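Rapport d'étape – programme « Football pour les moins de 15 ans », club de Plesten
Période : de la rentrée à mars
Destinataire : fonds Traltlow, pôle sport amateur

1. Où en est-on

La subvention devait servir à ouvrir une deuxième équipe de jeunes et à former des encadrants. L'équipe existe. Elle compte 28 licenciés, a joué toute la phase aller et occupe l'avant-dernière place du groupe, ce que le dossier de candidature décrivait comme « une phase d'apprentissage ». Nous apprenons beaucoup, surtout à l'extérieur.

Côté résultats, deux victoires, dont une contre Fleltotum, qui s'était présenté à neuf. Le match nul à Khamphan reste à notre avis la meilleure prestation de la saison – malgré un penalty tiré avec une certaine générosité envers le parking.

2. Encadrement

Deux éducateurs ont obtenu leur diplôme. Un troisième a suivi la première moitié du module, puis a déménagé. L'entraînement du vendredi est désormais assuré toutes les semaines, éclairage permettant. La mairie nous promet de nouveaux projecteurs depuis assez longtemps pour que les premiers intéressés jouent aujourd'hui chez les vétérans.

3. Budget

Reste à dépenser : 427 euros, réservés aux déplacements d'avril et de mai. Le poste transport dépasse les prévisions, le car de Khamphan étant facturé au tarif des grandes occasions. Nous avons compensé sur les récompenses de fin de saison, poste jugé peu exposé vu le classement.

4. Suite

Nous demandons le report du bilan final après la dernière journée. Le maintien se jouera sans doute contre Plesten-Nord, dont la défense est plus lente que la nôtre, exploit que nous saluons. Pour l'équipement, le lot de sacs en toile beige convient aux chasubles et nous n'en changerons pas : le modèle s'ouvre largement, et quelques taches brunâtres près du haut ne gênent personne sur un terrain de football.
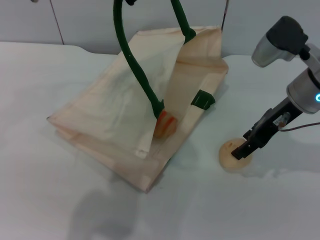
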